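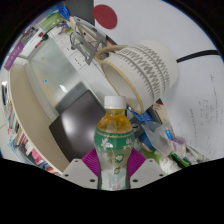
Trois soirs sur le même bug de Wosura, donc je note tout ici avant d'oublier. Le détecteur perd la bouteille dès que les doigts se referment. Pas avant, pas après : pile à la fermeture. Confiance à 65 % en approche, puis plus rien, et le planificateur repart en recherche comme un idiot.

Première piste, le masque de la pince. On le calcule une seule fois au démarrage, doigts ouverts. Sauf que les doigts sont souples, ils se déforment, les nervures magenta débordent du masque et le réseau les prend pour un bout d'objet. Adeel Abbasi me l'avait dit en septembre, j'avais répondu « on verra ». Bon.

Deuxième piste, le transparent. Le haut du flacon, le goulot : profondeur pourrie, des trous partout. L'étiquette verte par contre accroche très bien. J'ai donc changé le point de saisie dans la config Grakley, on vise par rapport à l'étiquette et plus par rapport au centre de la boîte englobante. Quatre lignes de yaml, deux heures pour trouver la bonne clé (elle est documentée nulle part, merci).

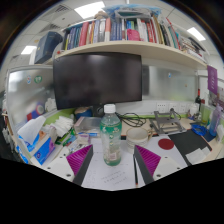
Ensuite la latence. La boucle de contrôle tourne, elle, mais l'horodatage des images était pris à la réception et pas à la capture. Résultat 122 ms de décalage en moyenne – énorme quand on ferme les doigts en même temps qu'on avance. Noman Siddiqui a réécrit le tampon, maintenant on interpole la pose à l'instant de capture. Ca change tout sur les rejeux.

J'ai relancé environ 200 épisodes hors ligne avec le masque dynamique. Beaucoup moins de pertes, mais il reste un cas bizare : fond clair, reflet sur l'étiquette, et là la pose saute d'un demi-tour. La symétrie, sans doute. Pas encore regardé le code de Trornitz pour ça. 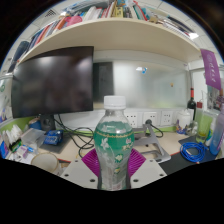
Bouteille entre les doigts souples, étiquette bien dégagée.

Reste à faire : le filtre sur l'orientation, virer les vieux scripts de calibration, pousser la branche. Si quelqu'un a déjà géré des étiquettes quasi symétriques avec un bête filtre de Kalman, les commentaires sont ouverts. Je relance un lot à 23 h et je vais me coucher.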